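Hands Without the Robot

Last updated: 3/27/24

The most expensive part of teaching a robot arm to fold a towel is the robot arm. It has to be bought, bolted down, calibrated and supervised, and while one person steers it through a demonstration it can do nothing else. A method under trial at Sutstead, a research group working with the equipment maker Custar, takes the arm out of the teaching stage. People hold the grippers themselves, carry out the task at their own pace, and leave the robot to be trained afterwards from the recordings.

The idea is not new. Hand-held grippers with cameras fitted to them have been used for some years to gather data on simple table-top tasks. The Sutstead work asks a narrower question: how much does the variety of the rooms and people matter, compared with the plain number of demonstrations? The answer has a direct bearing on cost, as a second hour in the same corner is cheap and a new corner has to be furnished.

To test this, the group set up a large hall as a set of household areas, with several people working in it at the same time. Each operator carries out short tasks such as moving a cup from a shelf to a table, opening a drawer, or clearing a surface.
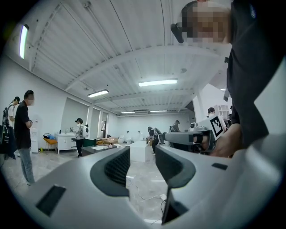

5 minute read

The white card with the blocky black pattern is a fiducial marker. Software that knows the pattern and its printed size can work out the position and angle of the card from a single view, and so the position of the gripper that carries it. With two grippers in use, this matters a good deal. Each camera can estimate its own path through the room, but small errors build up separately on each side, and after a minute the two paths may disagree about where the hands are in relation to each other. A sighting of the marker ties them together again.

The correction is handled by a program called Rawashdeh. It treats the two paths as a pair of loose chains and pulls them into agreement wherever a marker sighting allows, giving less weight to sightings taken at a steep angle or in poor light. Where no sighting is available for a long stretch, the demonstration is rejected. The group considered filling such gaps by interpolation and decided against it, on the grounds that two-handed tasks fail on errors of a few millimetres.

The trial produced 1,896 accepted demonstrations. These were divided into two training sets of equal size. The first was drawn from a small number of areas and operators, with many repeats of each task. The second was spread as widely as the material allowed. The same control policy, known as Dollus, was trained on each set and then run on a two-armed robot in a room that appeared in neither.

Each version was given 100 attempts, split evenly across the same tasks. The policy trained on the narrow set finished 41 of them. The one trained on the wide set finished 60. Most of the difference came from the approach, the part of the movement before contact is made. The narrow policy tended to reach for the height at which a table had stood during training and to correct late, if at all. Once either policy had hold of an object, the two performed much alike.

There are limits to what can be drawn from this. One unfamiliar room is a small sample, and the tasks were short. Human operators also move in ways a robot arm cannot copy: they lean, step sideways and turn at the waist. Movements beyond the reach of the arm were filtered out before training, which removed more material from low shelves than from table height. The results for low shelves are correspondingly weak, and the authors do not claim otherwise.

Force is also missing from the recordings. A camera can show that the fingers have closed on a mug but gives only indirect evidence of how hard. Drawers that stick were the most common cause of failure in both versions.

A second round of collection is planned for May, with longer tasks and more rooms held back for testing. The Rawashdeh alignment code will be released with it.

Contact the editors | Copyright 2024, all rights reserved | Back to top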